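September 7, 2021

Switched the house from the Kivton water softener to no softener at all back in January. A few of you asked how it went, so I'm putting it all in one thread.

Background: we're on the Wivville town supply. The water is hard. The last report I got in the mail said 269 parts per million, and the kettle agrees with it.

The Kivton was already in the basement when we bought the place. It ran fine for years, then started regenerating every night instead of twice a week. We were going through a bag of salt every 8 days.

Called Vandenberghe Plumbing for a quote. The control valve was shot. $551 for the part and labor, and they couldn't promise the resin was any good after that. I said I'd think about it and put the unit on bypass.

First month: no real difference except the shower door. White film by the end of the first week. Soap doesn't lather the same either, so we used more of it until we got used to it.

Second month: the coffee maker slowed down. Ran vinegar through it twice and it came back. I do that every four weeks now. It's on the calendar next to the furnace filter.
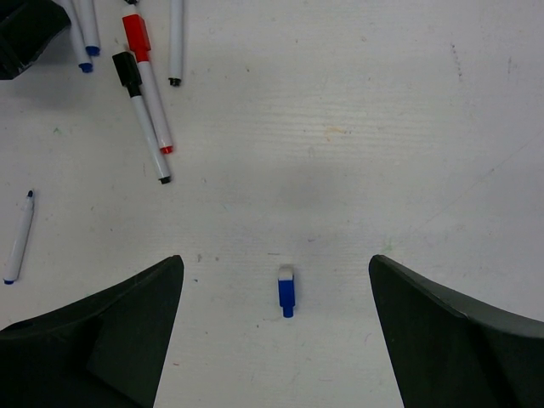 Dishes were the bigger problem. Glasses came out cloudy. I tried three brands of rinse aid and they all did about the same job, which was most of it. Filling the dispenser all the way matters more than the brand. Ours was set on 1 and I moved it to 4.

Laundry: towels got stiff. Less detergent helped, which I didn't expect. A second rinse helped more, but it adds 30 minutes to the load, so I only do it for towels.

The water heater is the one I was worried about. Drained a few gallons off the bottom in spring and got some grit, nothing terrible. Will do it again before it gets cold. If you have a tankless one, don't go by me. Those need descaling a lot more often.

Things I don't miss: hauling salt down the basement stairs, the noise at 2 in the morning, that slick feeling in the shower where you can't tell if the soap is off.

Things I do miss: clean faucets. The kitchen one has a crust at the base no matter what. A rag soaked in vinegar, wrapped around it for an hour, takes it off.

Someone asked about the magnetic clamp from Clarkitz that goes on the pipe. I had one on for two months. Kettle looked the same as before. Sent it back.

Not sure yet if we'll buy a new softener. If we do, it'll be one that goes by gallons used and not by a timer. Getting a second quote first. Will add it to this thread when I have it.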